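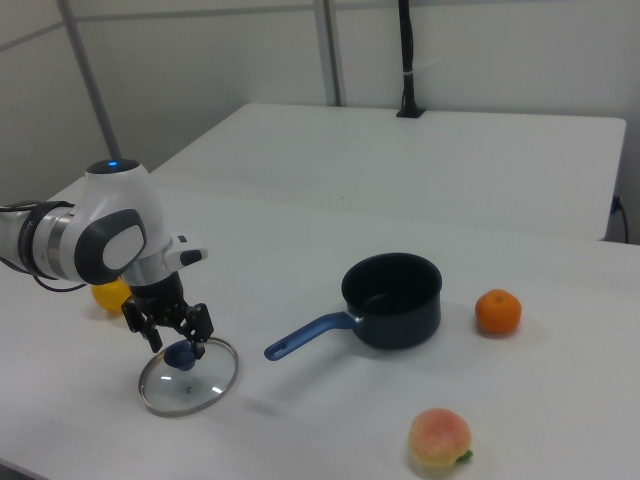 Glass pan lid, knob keeps working loose - bin it or fix it?

Naveo
Glass lid with a metal rim and a dark blue knob. The knob goes wobbly after a week or so however hard I tighten the screw. The shop wants me to buy a whole new pan, which sounds like nonsense to me. Has anyone fixed one of these and had it stay fixed?

Spyros Spanos
I wouldn't buy a pan to get a knob. Take the screw right out and look at the washer. Mine had gone flat and hard, so I put a new silicone one in and that was eight months ago. Don't do it up too tight against the glass, snug is enough. People will tell you to glue it. I've yet to see a glued knob survive much steam, and I'd want to know what's in the glue before it sat over my dinner.

Jinerow
just get a universal knob, they fit everything

Atallah
"Fit everything" is what it says on the packet. I bought two and neither screw was long enough to go through the glass and bite. Measure the old screw first and take it with you to the shop. Also check round the hole for chips while the knob is off. If there's a crack, however small, I'd stop using the lid. I'm not convinced any washer makes that safe. Mine had a chip and went in the bin.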